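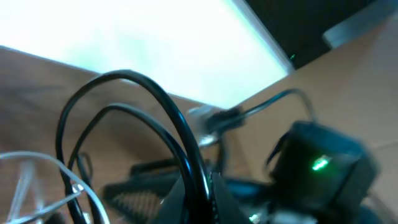
From: Everett Tillman
To: Fimari two-arm list
Date: 2022-09-04
Subject: Re: wrist camera or overhead camera for cable work?

Hi Josphat, and hello to everyone else who has been so patient with my slow replies this summer,

On 2 of your points I have proper answers, and on the rest I have opinions, which you are welcome to take or leave. I'll put your message here so people who joined lately don't have to go digging for it.

> Josphat Kirui wrote:
>
> Hello all,
>
> We are getting ready to try our pair of arms on loose power cords, sorting them out and laying them side by side. So far we have only done blocks and cups. I have budget for one improvement before we start and I can't decide where it should go.
>
> First, is a wrist camera worth having for cords, or does it mostly see its own fingers? We run from the head camera alone and it has been fine for cups.
>
> Second, fingers. We have the Stuvedico set that came with the arms, hard and flat. Somebody on this list praised the Budel fingers back in May but didn't say what they were used for.
>
> Third, has anyone moved from the stock controller to the Kashindye one, and did it help with the jerkiness at slow speed?
>
> Many thanks,
> Josphat

I'm the one who praised the Budel fingers in May, and you're right that I didn't say what for. Sorry! It was for cloth napkins, and I have since had to eat a few of my words, so let me start there.

On cloth the Budels are lovely. They give a little when they close, and you can be sloppy with your approach and still come away with a pinch of napkin. On cords I expected the same thing and got something quite different. A soft finger lets a thick black power cord roll. You close on it, everything looks good, you start to lift, and the cord turns over between the fingers and wanders off toward the tip. Thin cords do better with them. We did 204 pickups in all over the past few weeks, swapping between the two sets, and on the thick cords I'd take the hard Stuvedico fingers with a strip of grippy tape over your plain ones. On the thin white cords I'd take the Budels. If you have to choose one set and live with it, keep what you have and buy tape. Change the tape every 25 pickups or whenever it starts to look shiny, and wipe the cords down before you start, which made a bigger difference than I like to admit (ours had been in a drawer with the machine oil).

Now the wrist camera, which is what I really wanted to write to you about. For cups I agree with you completely, the head camera is plenty. With a pile of cords the head camera shows you a dark knot on a brown table, and where two black cords cross you can't tell which is on top. I've sat there with the picture blown up on the big monitor and I still guess wrong. From the wrist you come down close enough that the loops stand up off the table and separate from each other, and a plug or a metal end catches the light and gives you something to steer by. So yes, I would buy the wrist cameras, and I would buy them for both arms.

There are two catches. One is blur. If you're swinging the wrist around at any speed, a lot of what you record is smear, and whatever you're training will have to put up with it. We shortened the exposure and then had to bring in more light, and then the more light got into everything shiny. I ended up settling somewhere in the middle and asking our operators to stop for a breath before they close the fingers. The other catch is bright things at the edge of the view. Auto exposure will happily look after a monitor or a window and let your black cords go to black soup. Lock it by hand, with the wrist parked over the table where you'll be working, and write the number down somewhere, which I didn't. 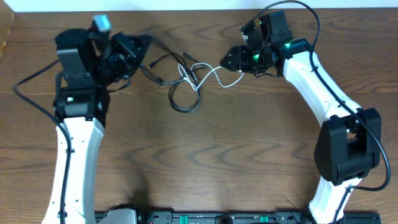
The way I have come to like doing it is one arm holding while the other one pulls. The holding arm lifts a bit of the pile and stays put, and the pulling arm comes in from the side, low, and takes whichever cord has a free end. If you try to pull with both arms at once you just make a tighter knot, and I say this as a person who made some very tight knots. Hanging the pile a little helps too, as gravity does some of the sorting for you and the wrist cameras get a look at it from two directions.

One more practical thing while I'm on it, and please do this before you run your first cord. Clip the arm's own cable down along the links and leave slack only at the joints that need it. Our arms have black cables and so do most of the power cords, and in the early sessions the head camera view had an extra cord in it as far as the software was concerned. I'd like to try pale sleeving on the arm cables one day – Josphat, if you get to it first I would love to hear how it went.

On the Kashindye controller, I've only had it on loan, and for a short time, so weigh this lightly. Slow moves were smoother, noticeably so when the wrist was turning. Setting it up took me most of an afternoon and I had to redo all the joint limits. I also found that half of my jerkiness was a loose screw in one elbow, which the new controller didn't fix and a hex key did. I'd check your screws before you spend money there. If the jerks are still around after that, write to me off the list and I'll send you my settings.

As to the order of spending: wrist cameras first, tape second (it hardly counts as spending), controller a distant third. We have about 2,000 still frames from the wrist side with the blurry ones already marked, and I'm glad to share them if you'd like to see what you'd be getting before you commit. They're sorted by finger set. The folder names are a mess, so ask me for the key.

Does anyone else on the list have experience with flat cables, the ribbon kind? Neither set of fingers wants to get under the edge, and I've been using the corner of the table to cheat.

Warm regards to all, and good luck with the cords,
Everett Tillman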